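# Giment 7 Toolbox, after two months

2022-04-08

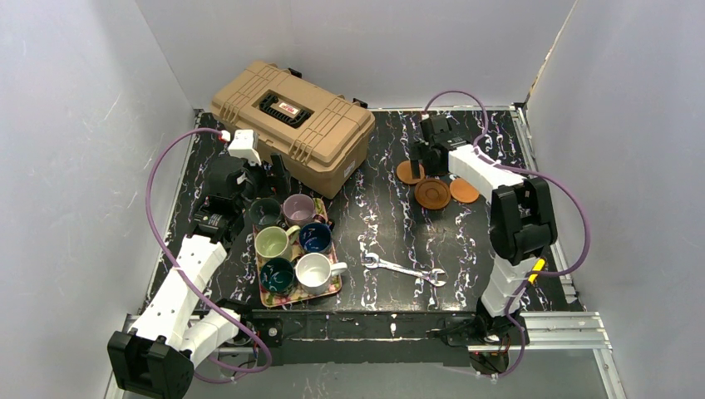
*The tan toolbox, on the marbled table.*

I bought the Giment 7 to replace a steel box that had rusted through at one corner. It cost $67 at Vullgate, which is more than I wanted to pay for a box with no wheels and no drawers. I have used it most days since, mainly for small plumbing jobs and for bikes.

## Size and weight

The 7 is the middle size. My longest adjustable wrench fits on the diagonal with a little room left over. A full-size hacksaw doesn't fit unless you take the blade off. Empty, the box is light enough to carry with two fingers. Full, it gets heavy fast, and the handle is too thin for that. I wrapped mine with old bar tape and it's much better now.

## Latches

There are two. They close with a firm snap and they have never popped open on me, even in the back of the truck on a gravel road. They are stiff when new. My hands were cold the first few weeks and I used a screwdriver to lift them more than once. They have loosened up since then, the left one more than the right.

## The tray

This is the weak part. The lift-out tray is shallow and the dividers don't lock in place, so small washers slide under them and end up mixed together. I gave up and put a Jandari parts case in there, the small one. It takes up most of the tray but the washers stay where I put them.

Under the tray you get one open space. I like that. Pipe wrench, pliers, a roll of tape, a rag, a flashlight, and there's still room for a faucet cartridge or a box of brake pads.

## Compared with the Piątek

Haruto Kudo has the Piątek box and let me use it for a weekend. It has a better handle and a deeper tray. The hinge is worse — a long pin that works its way out at one end, so he pushes it back in with his thumb every so often. It also costs $60 before you add the tray, which is sold separately. I would take his handle and my latches if I could.

## Water

I left the Giment out overnight in steady rain. A small puddle got in at the back, along the hinge side. The tools in the tray were dry, and the rag at the bottom was soaked. Don't store it outside.

## Would I buy it again

Yes, at this price or lower. Vullgate usually marks down toolboxes in July, so wait if you aren't in a hurry. If you mostly carry screws and fittings, get something with drawers.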